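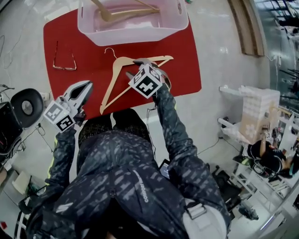 Fekero Players — Wardrobe and Props

Members' help pages > Storage > Hangers

Wooden hangers in a plastic tub: is there a way that isn't a fight?
Posted by Merja Ojala, 13 May 2018

We have finally moved the wooden hangers off the floor of the costume room, where they had been breeding, and started putting them into plastic storage bins with handle holes. The one on the go at the moment is the see-through pink one. The sorting gets done on the table with the red cloth, one hanger at a time, which is slow but at least you can see what you've got. (If you are missing a pair of glasses with thin brownish frames, try the red cloth.)

My trouble is with the hooks. The shoulder part sits in the tub well enough, but the metal hook sticks up and catches on the next one, and when you pull out a single hanger you get four, like a very dull magic trick. The lower bars tangle as well. I tried facing them all the same way and it worked until I tipped the tub slightly.

We own 88 of them. I know this because Valentin Surdu wanted it for the insurance form and I was the one standing nearest. The rail only takes 20 with coats on before it starts to lean. So most of them live in tubs until October, when the winter show needs everything at once.

Is there a sensible way to pack these? Also, can tubs of hangers be stacked, or will the bottom one crack? I don't want to buy anything if I can help it.

3 replies

Emlyn Gronow
Top and tail them. First hanger with the hook to the left, next one with the hook to the right, and so on, all lying flat. The shoulders nest and the hooks end up at opposite sides of the tub. Do it in bundles of 5 and put a bit of string round the bar of each bundle, tied in a bow. A proper knot will be cut off in a temper by somebody with the good scissors.

If your hooks swivel, turn them so they lie flat with the wood before you start. Some of ours have rusted solid and will only turn if you hold the shoulders still with the other hand. Don't force them, the thread strips and then you own a piece of wood.

Stacking: two high is fine if the tubs have lids. Without lids the top one just sits on the hooks of the bottom one and you will be back here asking another question. Heavy tub at the bottom. I would still put boxes on the shelves and tubs on the floor, as boxes don't like a damp floor and a plastic tub couldn't care less.

Anil Thevar
just hang them on a broom handle between two chairs

Anil Gowda
The other Anil has clearly not met our chairs.

I'd go with Emlyn's way but sort by type first. The ones with a lower bar are for trousers and skirts and take up more depth, so they want a tub of their own. Plain ones with no bar can go in much tighter. While each one is on the table, run your hand along the shoulders and the bar. Anything that snags your skin will snag a silk lining, and a minute with fine sandpaper sorts it out. We lost the sleeve of the green evening dress to a splinter and I am still hearing about it.

Write what's in each tub on masking tape, on the end with the handle. I wrote mine on the lids, and then the lids swapped round.

Merja Ojala
Thank you, top and tail it is. First bundle done and it came out of the tub as one bundle. String was from the props drawer, so whoever was saving it for the puppet, I owe you a puppet.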